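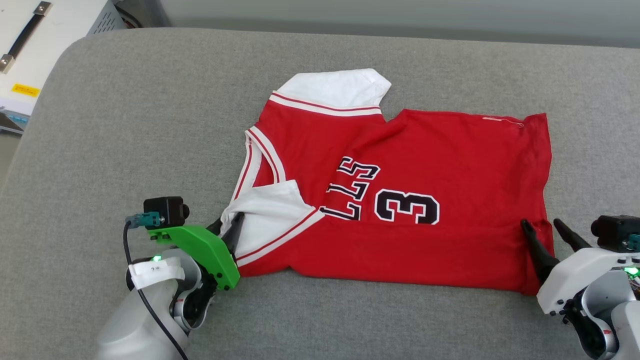 Groluddale Over-40 Basketball League
Minutes of the captains' meeting, March 19, 2021

Present: Jolán Bíró (chair), Hedvika Ševčík, Kornél Szalai, Barnabás Oláh (minutes)
Present from 7:25: Dezső Farkas
Place: back table at Tiretti, until they needed it

1. Opening

Jolán called the meeting to order at 7:10. She called it to order again at 7:14, after the breadsticks.

2. Last meeting's minutes

Approved with one change. Kornél did not "storm out" over the overtime rule. He went to move his car. The minutes now say so, and the secretary would like it known that the car was moved with some force.

3. Gym time

Hedvika has heard back from the Groluddale school district. We can have the middle school gym for the summer season starting in June, two evenings a week, 6:30 to 9:00. The high school gym is not available, and from the tone of the email it will go on being not available for as long as the person who wrote it has the job.

The middle school court is short. Kornél said a short court favors teams that can't run. Jolán asked which of our teams he thought could run. Discussion moved on.

The district wants a deposit of $80 for the key. Last year's deposit was kept by the district after the matter of the scoreboard, and Hedvika will ask whether we might start fresh. She will also ask if the showers have been fixed, and has promised not to use the word "still" in the same sentence.

Agreed: take the middle school gym. Hedvika to sign.

4. Money

The balance is $1486. Dezső, who arrived during this item, said he had thought it was closer to 3000. It was explained to him that 3000 was the number in the fundraising plan, and that the fundraising plan was the chili night, and that he had been at the chili night.

Szalai Tire & Brake has offered to sponsor the league again. Kornél left the table for the vote, as an owner of Szalai Tire & Brake, and stood by the coat rack where he could hear everything. The offer was accepted. There was a short talk about the size of the banner. It will be the same size as last year. Kornél, from the coat rack, said it could be bigger.

Player fees stay where they are. Anyone who has not paid for last season by the first game will be asked nicely by Jolán, and then by Hedvika.
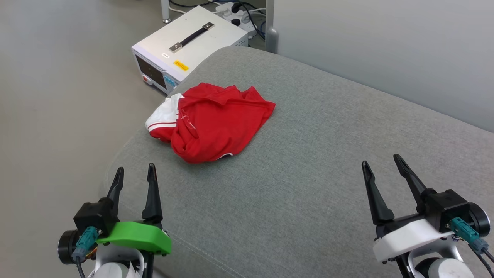

5. UNIFORMS

Barnabás reported that the league owns 32 jersey tops, counted in his living room. Not all of them match. Washing them is again the job of whoever has the bag, and the bag goes home with a different captain every week, in the order on the sheet that was handed out. Dezső said he had not received the sheet. He was sitting on it.

New wording for the rule: cold water, hang to dry, no dryer. Last summer's large sizes are now worn by Hedvika's nephew, who is eleven.

Kornél moved that players be allowed to keep their own numbers from year to year. Hedvika asked what happens when two people want 23. Kornél said they could shoot for it. Jolán said that at our level this could take most of an evening. Motion tabled.

Agreed: no new jerseys this season. Dezső to find out what it would cost to have the collars mended on the old ones, and to bring a price on paper and not in the form of a story about his cousin.

6. Rules

Overtime. Three minutes, then sudden death, then everybody goes home and it's a tie. Passed four to one. Kornél asked that his vote against be written down. It is written down.

Fouls. Players call their own, as before. Jolán has had four emails about one moving screen in the final. She has read them all. She asks that the diagram not be sent again.

Timeouts. Two per half. A player lying down on the floor to rest does not count as a timeout, but play should go around him.

Shoes. Indoor shoes only. The captains agreed that this is already a rule and agreed to make it a rule again.

7. Keeping score

The Torasari scoring app was used for the last six games of the season. Barnabás finds it easy. Dezső finds that it logs him out, and according to the app he finished the season with more rebounds than he had minutes. He does not want this looked into.

We will keep the app and also keep the flip cards. If the two disagree, the flip cards win, unless Dezső was doing the flip cards.

8. Teams

Four teams again. Barnabás suggested mixing the rosters to even things up. This was well received by the three captains who did not win last year. Kornél said his roster had chemistry. Hedvika said his roster had the tall one.

After a long discussion (the kitchen closed during it) it was settled that each captain may protect three players and the rest go into the hat. Hat to be supplied by Jolán, who doesn't trust the others to supply a hat.

9. Any other business

Hedvika would like the water cooler back. Whoever has it knows.

Dezső proposed a winter season. No one seconded it, though Barnabás was chewing and it was unclear.

Meeting closed at 9:05. Bill split five ways, Kornél objecting.

To do

Hedvika: gym contract, key deposit, showers
Dezső: price for collars
Kornél: banner, same size
Barnabás: send the laundry sheet again
Jolán: hat

Next meeting will be at the gym, if we have the key by then.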